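Tolterton campus, the big plaza
Gallery 2 of the walking set
Posted January 27, 2023 by Nia Rowlands

Quick one, typing this between meetings. A few from the plaza on a gray day. Big slabs, big sky, lots of concrete. Bigger versions when I get to it.
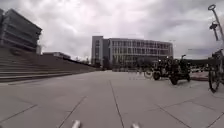 Long shallow steps on the left, paving all the way out.
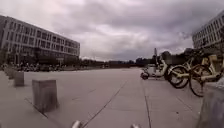

Bikes and scooters along the left building, bollards in front. 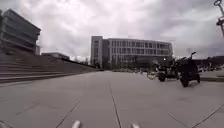 Steps again. Patchy slabs, a few darker stains. Love the joint lines.

Phúc Khúc wrote in that the steps are the best seat on campus in July, provided you bring something to sit on, and that the old Girnero coffee cart used to do better business there than anywhere indoors. Also that the slabs get very slippery after rain and whoever picked the smooth finish should be made to cross it with a tray of drinks.

Fair. I nearly went over there last winter with a laptop bag. Didn't, but close.

Some notes while I remember them, no particular order.

Paving. The plan I found in the library folder says over 2,920 slabs for the whole plaza, main walk included. Have not checked and am not going to. The relaid patch near the Nivura lecture hall is newer stock, you feel it underfoot before you see it. Same size, the joints are tighter. Bike wheels go quiet on it.

Joints. Wider ones are movement joints acording to Phong Triệu, so the ground can swell and shrink without cracking everything. Heels get stuck in them. So do the little front wheels on suitcases, every moving-in day, same noise.

Steps. Too shallow to take one at a time, too deep to take two at a time. Everybody ends up doing a sort of lopsided march. Good for sitting, good for graduation photos. Bad if you're late. There's a ramp but it's round the far end and the sign for it is tiny, please somebody make a bigger sign.

Bollards. Square, solid, shin height if you're tall and not paying attention. Popular for tying shoes and for putting a coffee down on. I like them more than the metal kind outside the Đồng building, which wobble.

Bike parking. The official number of spaces is 400. The unofficial number is whatever fits. If you want a spot near the doors come before the first lecture, otherwise it's the far end and a walk. Scooters are supposed to have their own row, Quyên Lã has been asking for lines to be painted since I started here. No paint yet.

Wind. Comes straight down the middle. Umbrellas don't last. Walk close to the buildings if it's bad, the trees help a bit.

Events. Fits 1,000 people standing for the summer concert, or so the poster claimed. Felt like more by the food tables. Sound bounces off the fronts of the buildings and you get the drums twice, once when they happen and once a moment later. Ulla Midtbø's choir sang from the steps the same evening and sounded great, no mics, so maybe its a choir plaza and the bands should go inside.

Light. Gray days suit it, I think. Full sun on that much pale concrete and you're squinting the whole way across. Under cloud the slabs and the buildings all go the same soft color and the lines stand out. If you want to draw it, go on a dull morning, sit on the third or fourth step, start with the joints and let them do the perspective for you. I did two sheets that way and only ruined one.

Still to add: the courtyard behind the Đồng building, the covered walk, the pond if they've refilled it. Gallery 1 (the gates and the avenue) is under the same menu. If you have older photos of the plaza, especially before the relaying, send them over and I'll put them up with your name on.

Comments open below, spelling corrections welcome but slow to be acted on.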